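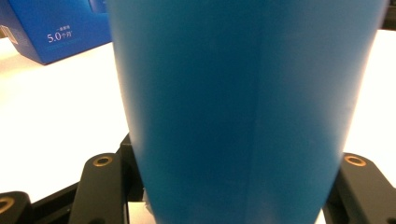
Ticket 929 – Etiketten kommen doppelt oder gar nicht, Drucker im Versand
Status: gelöst, bleibt noch zur Beobachtung offen
Gerät: Etikettendrucker Siken, angebunden an die Warenwirtschaft Oris

Eröffnet Mittwoch, 1. Januar 2020, 10:12 Uhr

Guten Morgen und erst einmal ein gutes neues Jahr an alle in der Technik! Es tut mir wirklich leid, dass ich gleich am Feiertag schreibe, aber wir haben morgen die große Abholung für Skandberg und ich möchte ungern erst dann merken, dass nichts geht. Seit dem letzten Update von Oris druckt der Siken manche Versandetiketten zweimal und andere überhaupt nicht. In der Auftragsliste steht trotzdem überall »gedruckt«. Von 28 Aufträgen fehlten mir heute 10 Etiketten. Aus- und Einschalten habe ich natürlich probiert (zweimal sogar), das Kabel sitzt fest, und eine neue Rolle ist auch drin.

11:05 Uhr, Antwort Technik

Ihnen auch ein gutes neues Jahr, und machen Sie sich wegen des Feiertags bitte keine Gedanken, der Bereitschaftsdienst ist ja dafür da. Könnten Sie mir zwei Dinge nachsehen? Erstens: Welcher Anschluss steht in Oris unter Einstellungen, Ausgabe, Etiketten? Zweitens: Taucht der Siken in der Druckerliste von Windows einmal oder mehrfach auf?

11:31 Uhr

Das ging schneller als gedacht. In Oris steht USB002. In Windows habe ich tatsächlich zwei davon, einmal »Siken« und einmal »Siken (Kopie 1)«. Der erste ist grau, der zweite nicht. Soll ich den grauen einfach löschen? Ich traue mich nicht so recht, im Oktober habe ich auf diese Art den Lieferscheindrucker verloren.

11:48 Uhr, Antwort Technik

Gut, dass Sie gefragt haben – bitte noch nicht löschen. Zuerst Oris auf allen Plätzen schließen, dann die Warteschlange beider Einträge leeren. Danach darf der graue weg. Den anderen benennen Sie bitte in »Siken« um, genau so geschrieben, und wählen ihn in Oris neu aus. Außerdem hat das Update den Zwischenspeicher auf 3,000 zurückgesetzt (steht dort wirklich mit Komma, das ist ein Anzeigefehler und soll dreitausend heißen). Den Wert können Sie so lassen.

12:40 Uhr

Alles der Reihe nach gemacht, und siehe da, die fehlenden Etiketten sind herausgekommen, jedes genau einmal! Nur bei den Sendungen für Fragkou rutscht die letzte Adresszeile in den Strichcode, aber das war vor dem Update auch schon so. Vielen, vielen Dank für die Geduld.

12:52 Uhr, Antwort Technik

Das freut mich sehr. Für Fragkou lege ich ein eigenes Ticket an, da muss die Vorlage eine Zeile höher werden. Dieses hier lasse ich bis nach der Abholung offen. Falls wieder etwas doppelt kommt, bitte nicht neu starten und gleich hier hineinschreiben, damit ich das Protokoll noch auslesen kann.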